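Setting the Standard: A Conversation with Hemant Rawat on Training in Medical Aesthetics

The Radwan Institute for Aesthetic Practice has revised its certificate program for injectors for the first time since the program opened. The new curriculum increases supervised clinical time, adds a separate assessment in patient consultation, and introduces a formal review of complication management. Hemant Rawat, Director of Clinical Education, met with the editorial office to discuss the changes and what applicants should expect from the next intake.

Mr. Rawat came to the institute from hospital nursing, where he worked in burn care and later in outpatient dermatology. He said that background continues to shape his view of cosmetic treatment.

"In a burn unit you learn very early that skin is an organ," he said. "A patient who comes in for a filler appointment deserves the same respect for anatomy as a patient who comes in with an injury. I want our graduates to carry that into every room they work in."

Under the previous curriculum, candidates could complete much of their practical requirement by observation. The revised program requires each candidate to perform 20 supervised treatments, with a supervising clinician present from consultation through aftercare. Candidates who do not meet the standard in any one treatment area are asked to repeat that area before moving forward.

Asked whether the higher requirement might discourage applicants, Mr. Rawat said the institute had considered the question at length.

"Some people will look at the hours and choose a shorter course elsewhere," he said. "We accept that. We received 1,488 inquiries for the last intake, and the most common question was how much hands-on teaching we offered. Applicants are asking for more of it."

The consultation assessment is the part of the program that has drawn the most comment from member clinics. Candidates meet with two trained patient actors, one of whom presents with a request that should be declined. The candidate must explain the decision clearly, offer suitable alternatives where they exist, and record the conversation in full.
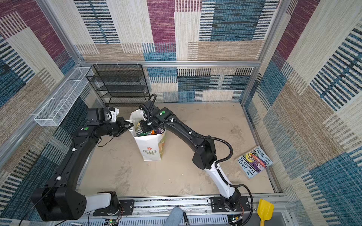 "Saying no is a clinical skill," Mr. Rawat said. "New injectors find it very hard. The patient has taken time off work, they have saved for the appointment, and they are sitting in front of you. We give candidates a place to practice that conversation before it happens with a real person."

He added that several experienced practitioners who tested the assessment found it more demanding than they had expected. One asked to take it a second time.

The complication management review was developed with Clernar, a group of clinics that shares its incident records with the institute under a confidentiality agreement. Candidates study anonymized cases and are asked to set out the steps they would take in the first hour, the first day, and the first week. Mr. Rawat described the arrangement as the most valuable outside contribution to the new curriculum.

"Textbook cases tend to be very clean," he said. "In practice, a patient calls at the end of the day and describes something over the phone that may be bruising or may be much more serious. Our candidates need to know which questions to ask and when to bring that patient back in."

Record keeping has also changed. All candidates now maintain their treatment logs in Skulero, the system used by the institute's teaching clinic. Paper logs will be accepted from candidates who enrolled under the old rules, provided that each entry carries the signature of a supervisor.

On the subject of products, Mr. Rawat was careful to separate teaching from promotion. The institute receives supplies from Ratidon for use in practical sessions, but he said that no manufacturer has a role in setting or marking assessments.

"We teach the properties of each class of product, what it is approved for, and how it behaves in tissue," he said. "A graduate should be able to walk into any clinic, read the product information, and make a sound decision. If they know only one brand, we have not done our job."

The institute has set aside 800 clinic appointments for supervised teaching over the coming year. Patients who book these appointments are told in writing that a candidate will perform the treatment, and they may ask for the supervising clinician to take over at any point.

Applications for the next intake close in December. Candidates must hold a current license in nursing, medicine, or dentistry and must supply a reference from a clinical supervisor. Interviews are held at the institute, with a limited number of Sunday appointments for applicants who are unable to attend during the working week.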